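### 3.2 Cell Setup and Upkeep

The sandwich cell uses one arm with a parallel-jaw gripper, mounted at the left of a white tabletop. A plate goes in the middle, with a clear ribbed container on each side of it. Ingredients start in the right-hand container (Figure 3), where bread and cheese are stood on edge so that the fingers can close on them from above. Flat placement was tried first and dropped, as the jaws scraped the ribs and tripped the force limit.

Cable routing caused most of the early downtime. In the Durnov layout the gripper cable was tied along the full forearm and failed at the wrist fitting after 4,000 cycles. We now leave a free loop over the wrist and a second, longer one hanging from the upper arm -- the slack is set by hand with the wrist at its joint limit. The loops are checked every 36 hours of run time and the cable is replaced if the jacket shows any whitening near the fitting.

The fingers are removed and washed after each block of 30 sandwiches. Bacon is the worst case: grease builds up on the pads and the strip slides out during the lift. Closing force is then reset with the Hoshino gauge, and the zero position is taught again against the plate rim. N. Dimitriou carried out all resets at the Wirkau site, so variation between operators was not measured.

Figure 3. Lifting bacon off the lettuce layer, with the supply container at right. 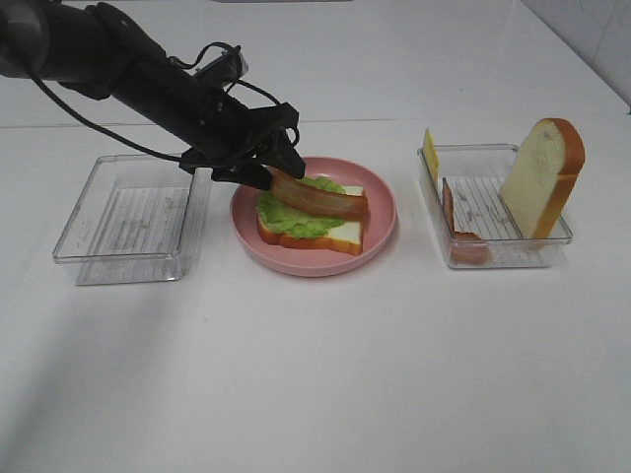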